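Gallery: The Sewing Room, Week One

Posted 15 November 2021

Hi all! So many of you asked about the new room after my last post that I figured I'd just put up a gallery page and add to it as I go. For anyone new, I moved to Bustuvport in June, and the spare room sat full of boxes until Jummai Yusuf came over one weekend and bullied me (lovingly) into opening them. There were 27. I'm down to 5, and those are all fabric, so they don't count.

I mend and remake kids' clothes, mostly for friends and the odd neighbor, and for years I did it all at the kitchen table in between meals. Having a door I can close is a huge deal. The walls are staying white for now. Osaze Afolabi keeps sending me paint chips from Bogale and I keep saying maybe in the spring. He has a green he's very attached to.

The big question was one table or two. I had a single long one picked out from the Skukomov catalog, but it was 40 dollars over what I wanted to spend and I don't think it would have made it around the turn in the stairs. So two it is, and I love it! One is for tools and one is for whatever I'm working on, and I'm trying very hard to keep it that way.

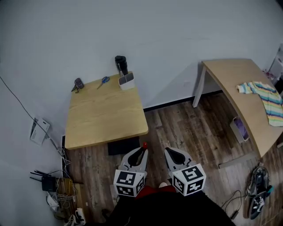
Scissors and pen holder on the left, striped shirt on the right. I'm so into those pastel bands, and the blue handles are easy to spot when I'm in a hurry.

Still on my list: a proper lamp, a pegboard, and a better home for thread (it's in a Bisix cookie tin, and the lid sticks). I'd also like more little bins like the white one under the desk, if I can find them in the same size. Oh, and the dark floor shows every scrap of lint, so if you have a broom you swear by, please tell me in the comments.

More pictures once the lamp is in. Jummai wants a "before" shot of the boxes too, and I'm still deciding if I'm brave enough to post it.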